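We use cookies to improve your experience. By continuing to browse you accept our cookie policy. Accept | Settings

March 24, 2021
By Nelu Ursu

Quick write-up of the Cikley open day before I forget it all. Typing this on the train so bear with me.

For anyone new here, Cikley is the old paper mill out past Gusel, now half museum and half working mill. They make handmade sheets for bookbinders and the odd wedding invitation. Open day is once a year. Tickets capped at 300, masks on, one-way route with tape on the floor. Sold out the week before. I got mine off a reader who couldn't go (thank you!!).

Getting there

Bus 818 from Gusel station, get off at the bridge, then walk. Don't trust the sign that says 5 minutes. It's uphill and there's no sidewalk for the last stretch. Parking is $5 if you drive, cash only, and the field was already mud by ten.

The vat room

Best part, go there first. Two vats running, rag pulp in one and something with flax in the other. The vatman (they still call him that) dips the mold, lifts, gives it a shake left and right and front to back, and hands it off. Maybe fifteen seconds. Then the coucher rolls it onto the felt and it's gone. They said a good pair can keep that up all morning. I had a go. My sheet came out thick on one side with a hole in it, and the coucher was very nice about it.

Water comes straight off the hill. Pulp is cotton offcuts mostly, from a shirt maker. Loud in there when the beater is on, so if you have questions save them for outside.

The press and the loft

The big screw press was stopped for repairs, bit of a shame. They're using a small hydraulic one instead and it does the job but nobody was taking selfies with it. Then up to the drying loft, steep stairs, hold the rail. Sheets hang over ropes in bunches they call spurs. The shutters on both sides slide open and shut depending on the weather, and there's a whole notebook of who moved what and when going back decades. Could have stayed an hour reading that. Smelled great too, like wet wool.

Finishing and the screens

After the loft you come down to sizing and sorting. Gelatin size, warm, a bit whiffy. The sorter holds every sheet up to the window and puts it in good, retree or broke. Retree means slightly flawed and it's what they sell in the shop at a discount, so now you know what to ask for.

At the end of the route there's a short corridor with displays, some printed boards, some computer renderings. Plain gray interior stuff, a pale panel, a dark wall with a little plate on it, one spot of orange. I went through this bit too fast because the talk was starting.

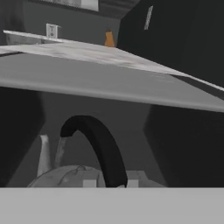

The talk

Given by a binder from Pascu, the workshop across the river. Subject was why old paper lasts and cheap paper goes brown. Short version, acid. Long version was 50 minutes and had a lot of slides of crumbling newspapers. She passed round a page from a ledger and a page from a paperback and you could feel teh difference with your eyes shut. Good questions from the back row about storing family letters. Her answer: cool, dark, flat, no tape ever, and get them out of the attic.

Food

Soup and bread in the yard from the Nodier van. Leek and potato. Line was long but moved. Coffee weak.

Shop

Small. Bought a pack of retree and a blotter. Card machine was down so bring cash for this aswell. They also do deckle-edge notecards but those went early.

Next one

There's a two-day papermaking course in June, beginners fine, bring an apron and shoes you don't care about. Sign-up sheet was by the door and I put my name on it. More on that if I get a place. My stop now, got to go.

Subscribe to our newsletter and get new posts in your inbox. Enter your email address. Unsubscribe at any time.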